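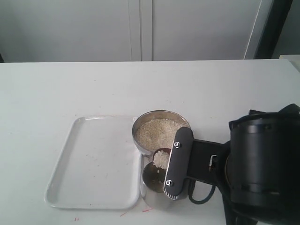
A scoop of grain tipped over the small cup, next to the large bowl.

I said in the last post that I would write up the money side, and a few people have asked for it, so this one is mostly numbers and lists. The arm itself was bought before I was involved. What I had to plan was everything else needed to get a scooping job going: fingers, cables, bowls, a table, spare parts and enough grain to keep practicing with.

The budget I was given was 550 dollars for the first quarter. It had to cover all of the small items and leave something over for breakage. I spent the first evening writing down everything I thought we would need and came out well past that figure, so the list got cut twice before I ordered anything.

What I bought first

Gripper fingers were the first line on the list and the one I argued for the hardest. We use the flat type that screws on. A replacement pair from Tornex was 133 dollars with shipping. Staniforth had a pair that was cheaper, but the hole spacing was different and we would have needed an adapter plate as well, and by the time that was added the saving was gone. I ordered the Tornex pair and put the old ones in the drawer as spares.

Second was a cable. The one that came with the arm works, but if it fails we lose the whole week waiting for another, so I wanted one on the shelf. It was 68 dollars, which seemed like a lot for a cable. I looked for a cheaper one with the same connector and couldn't find it.

The bowls, the cup and the scoop came from a restaurant supply store, and all of it together was 19 dollars. I had priced lab containers from Polanis before that and they were several times as much. For moving dry grain from one container to another, kitchen stainless is fine. It doesn't crack when it gets dropped, it washes easily, and if somebody dents a cup we buy another one the same afternoon.

Grain hardly shows up in the accounts. A large bag from the grocery store lasts a long time if you sweep up and reuse it. I would still buy two bags at the start, because you will want to keep one clean for filling and use the other for trial runs.

What I left off

I had a second camera on the original list, along with a better mount. Both came off. I also took off a set of printed trays made to hold each bowl in place. They would have been nice to have, but the bowls sit well enough on the table, and I didn't want to commit to one layout when the job might change by December.

A new tabletop is still an open question. Ours is white and it has picked up red marks in the part where we do most of the work. A new top doesn't change how the arm runs, so it keeps sliding down the list. Beryl Rudd, who signs off on the orders, would like it done before we have any visitors. I would spend the money on a second set of fingers first – we will probably end up doing whichever one is cheaper that month.

Things I got wrong

I didn't allow for shipping. Two of the suppliers charge a flat rate per order, and I placed three small orders with one of them in the same month when I could have placed one. That was money wasted. Now I keep a running list and order once, near the end of the month, unless something is holding up the work.

I also forgot about screws. Fingers come off for cleaning more often than you would think, and the little screws get dropped and roll under things. A small box costs next to nothing, but going without one cost us most of a morning. The same goes for the right driver bit. Buy two and tape one to the stand.

The last mistake was time. I had put down two days for setting up and it took closer to a week, most of it spent on heights. Each container has its own rim height, and a scoop that clears one may catch on another. If you swap to a different bowl halfway through you get to do part of that again, so buy a few of the same bowl while the store has them. I have two spares of the large one now and wish I had four. 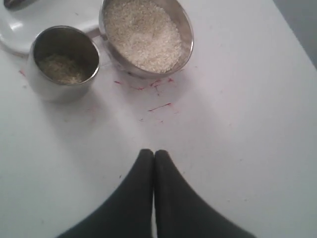

Plans for next quarter

I have asked for the same amount again. The second pair of fingers is at the top, then a spare scoop, then more bowls if the store still carries that size. I have also asked Domine for a quote on a service visit for the arm. They gave me a rough price over the phone, but I want it in writing before I put it on the sheet, with travel included. If it comes in high, the visit will have to go on the yearly budget, and that needs a separate form and a longer wait.

If anyone reading this has found a good source for short-handled metal scoops, please leave a comment. The store I use had only a few left on the shelf the last time I was in.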